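4.2 Changes in the work of the demonstrators

The handling tasks in the Sikance project are taught by demonstrators, who perform each task by hand-held gripper many times before any robot attempts it.

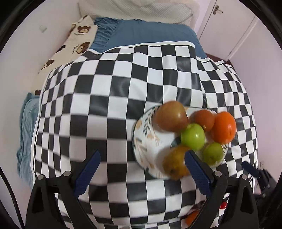 Figure 3. Fruit on a patterned plate, with a pear between the two fingers of the hand-held gripper.

Before the change, the staff of the Pornik site sorted produce directly, and their skill was judged by speed. After it, the same persons were asked to produce 3,000 recorded grasps each month, and the speed became less important than the regularity of the movement. Several of them told us that they had to learn again a gesture which they had done for years without thinking. One said that she now "works for the next worker, who is a machine".

We observed also a change in the organisation of the day. Recording was done in blocks of 2 hours, and the workers themselves chose the order of the objects. This freedom was valued, and it was absent from the old sorting line. On the other side, the rejection of a recording was often not explained to them, and in the interviews of December this was the most frequent complaint. Pear and other fruits of irregular shape were named as the most tiring, as the wrist must turn further than with a round fruit.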